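Shelf picker, cloth tests
July, bench log
3 min read

Started at 9:45 in the morning, after the new wrist bracket had been on overnight. Goal for the session was only to get the wrist camera and the grasp picker talking again now that the arm is on the Orutska base. No folding yet. If it can find cloth, pinch it, lift it and let go without faulting, I'm calling that enough.

Bracket first. The old one let the camera sag when the wrist pitched down, so the new one has a rib down the back and two screws into the gripper plate. Printed it twice. The first had the holes too tight and I cracked it getting the screws in. The second is fine, though the cable now rubs on the corner at full roll. Zip tie for the moment, proper clip later.

Test item is the burgundy XL piece, heaped up on the white shelf by the upright. I like it for this. The sheen gives bright ridges and the folds go nearly black, so if the exposure is wrong it shows right away.

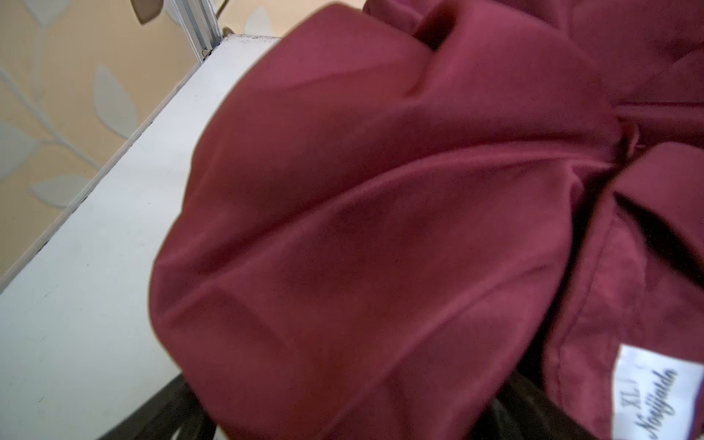
Exposure is locked now. On auto it kept hunting whenever the white board took up more of the view, and the picker would see a different heap each time. Locked it and set the gain by hand with the room light on. Remember to redo this if anyone changes the bulb.

The picker is still the Tistier one, the version from before the rewrite. It scores ridges in the cloth and takes the top 3 as candidates. Two problems so far:

– It likes the label. White on dark red is the strongest edge going, so the label scores high and the jaws would come down on a sewn seam. Added a mask for anything near white inside the cloth region. Crude, but it also drops the board for free.

– It likes gathers. Where the cloth is pinched together there are a lot of creases running into one point, and the scoring reads each one as a ridge. Not a bad place to grab, just a bad place to grab if you want one layer. Left it in for now.

Also changed the approach height from 45 mm to 60. At 45 the jaws were already brushing the tall part of the heap before the close command.

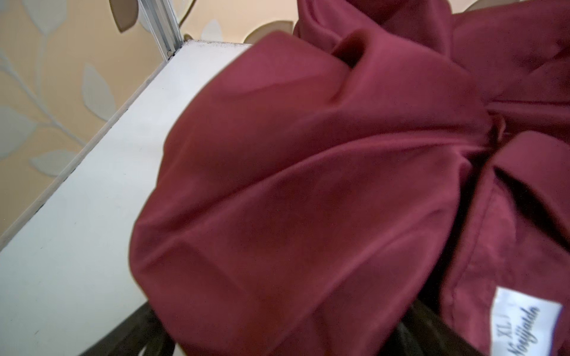
Wallpaper. The leaf pattern behind the shelf throws false candidates when the wrist is tilted, mostly on the darker brown leaves. I could hang a sheet of card back there but I'd like it to work against a real wall. Cropping to the shelf plane in the arm's coordinates should do it, and the Prajapati calibration script already gives me the plane. Need to rerun it, the numbers in the file are from the old bracket.

Motor current limit on the gripper is at 560 mA. Anything higher and it chirps. Logged 209 still images to the shared drive under Ollell/cloth, mixed angles, none labeled.

To do:
– rerun calibration
– crop to shelf plane
– clip for the camera cable
– wipe the shelf, the specks along the back edge come up in the blob filter
– try a lighter cloth with the same gain before touching it again

Powered down at the wall, the base switch is still sticking.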